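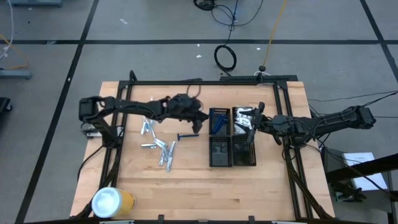

4. Comparing two grippers on the Plulimeck cell

Now for the fun part! Once both arms are homed, you can try your grippers side by side (take your time, there's really no rush).

1. Open Clistevero and load the sorting profile for each arm.
2. Set the closing force to 59 on both sides, so the two start out even.
3. Put a mix of items within reach, some thin and stiff, some soft and crumply.
4. Run each arm by itself first, then let them take turns over the trays.
5. Save the log after about 200 picks, and swap the fingers left to right before you run it all again.

Note: Small metal pieces like to roll, so spread them out a little if the fingers keep closing on two at once.

Caution: Keep your hands outside the black rails while either arm is powered, and please cap any blade before it goes on the table.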